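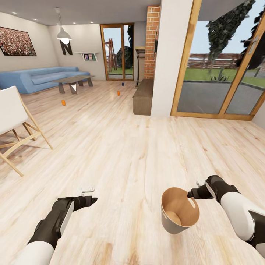 Living room, rendering. Pale boards, cream to soft brown grain.

11/24/22 — Floor finish samples, Hirneck job

Checked the sample boards this morning before the heating came on in the workshop. All were treated with the same white oil from the Bunting tin, only the sanding is different. The coarse ones have taken too much pigment in the open grain and look chalky when I hold them against the window. The finer ones are better, but the knots stay yellow whatever I do.

Client wants the boards pale and does not want them white. I understand this as: the grain must still be seen from the door. So I thinned the oil a little and wiped it off sooner, after 9 minutes. It gives a warmer tone, nearer to the beige of the October samples. I prefer it, but I should look again when it has cured properly, as the oil is always a bit lighter on the second day.

Water marks: put a wet glass on each board and left it for 40 minutes. Thinned oil, one coat — clear ring. Thinned oil, two coats — faint ring, gone after rubbing with a dry cloth. Full strength, two coats — no ring. I had hoped the thin coats would be enough. They are not, at least not near a kitchen door.

Soap finish on the Skirnach offcuts is a disappointment. It feels very nice under the hand and the colour is right, but the surface became rough again after washing. I must have sanded without raising the grain first. Repeat this properly before I say anything bad about the soap.

Moisture: the stack from Tristham is still uneven. The outside boards read lower than the middle ones, so I have put new sticks between the layers and turned the stack away from the radiator. Please do not lean the doors against it again, the air cannot pass.

Weighed the offcut with the resin pocket, 196 g before oil. Weigh again when dry.

The price for Hirneck was made with one coat. A second coat must go in the quote, and also the extra day. There is a note in the job folder saying 2000 for finishing, but I cannot read if it includes the stairs. Ask before ordering oil.

To do: clean the buffing pads, label the backs of the boards (pencil, the marker bleeds through), lay the oily cloths flat outside. New sanding discs are on the upper shelf.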